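Two-arm folding cell, build log and questions
Home and shared workshop builds > Manipulators

sanska_h
Posted 2 April 2026

Moving this out of the general thread as it was getting long. Two arms on a common front rail, aluminium extrusion overhead, slotted cable duct along the front edge. The task is folding one striped cloth. Controller is a Grunlow board per arm, both polled from one PC. The walls are papered, pink with trees, and the paper stays.

Current state: both arms reach the two far corners of the cloth when it starts flat.
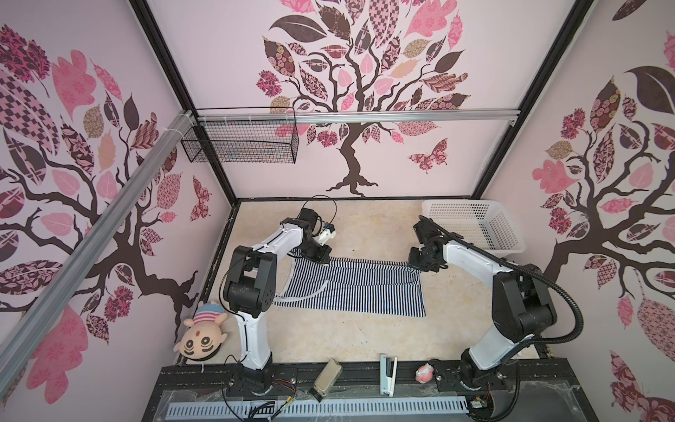

The loop runs at 80 Hz on each arm. I logged 433 attempts over the past fortnight, all from a flat start, and most of the failures are at the first grasp. The jaws close slightly above the fabric and come up with nothing. Lowering the approach height makes them drag on the floor panel instead. Open to suggestions.

-- Haruto Noguchi

boettcher_b
Your floor is too hard. Put 3 mm of foam under a sheet and let the fingertips sink in. I did this on the Puratbridge bench and stopped caring about approach height.

sanska_h
Tried foam in the first version. The cloth creeps on it when the second arm pulls. Also the floor level becomes a matter of opinion.

boettcher_b
Then your foam was too soft. Closed cell, glued down at the edges.

kettlewick
I would look at the cable before the floor. That corrugated conduit on the right arm is stiff and it loops a long way out. It will load the wrist differently depending on pose. Mine was worth several millimetres at full reach. A thin cable on one arm and a thick one on the other means two different errors.

sanska_h
Fair. I had put the difference down to calibration. Will swap the conduit for braided sleeve and measure again.

boettcher_b
Measure first, then swap. Otherwise you won't know what you fixed.

sanska_h
Agreed. Dial gauge is on loan to Hamada until the weekend, so it waits. Meanwhile I have started on attempts where the cloth is already partly gathered. 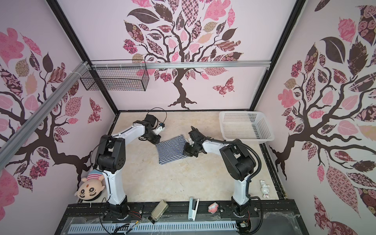 Do both arms need to hold the cloth at the same time?

Only for the stretch and the final fold; for untangling, one arm can lift while the other stays open and clear.

plainbearing
Disagree with that last part. If one arm only waits, you have paid for two and are using one. Have it press the fabric down near the lift point. A heap follows the gripper as a lump otherwise.

sanska_h
Pressing needs force feedback I don't have. Motor current is too noisy at low speed.

plainbearing
Filter it. You have 80 samples a second and a slow task.

kettlewick
Filtering adds lag, and he is already hitting the floor. I'd leave it alone until the wrist error is known.

sanska_h
Going with kettlewick for now. The single-arm lift is working as a motion, whatever one thinks of it as a strategy. 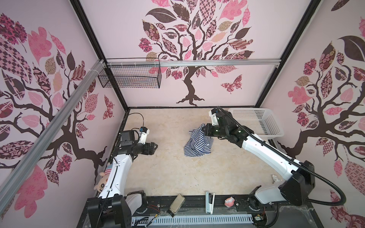 Right arm lifting a corner from the heap, left jaws open.

boettcher_b
What is the target count before you change anything mechanical?

sanska_h
1000 from a gathered start, same cloth throughout. Conduit measurement comes before that run, sleeve after it if the numbers justify it.

plainbearing
Same cloth for 1000 is a test of one cloth.

sanska_h
Yes. It is the cloth I have.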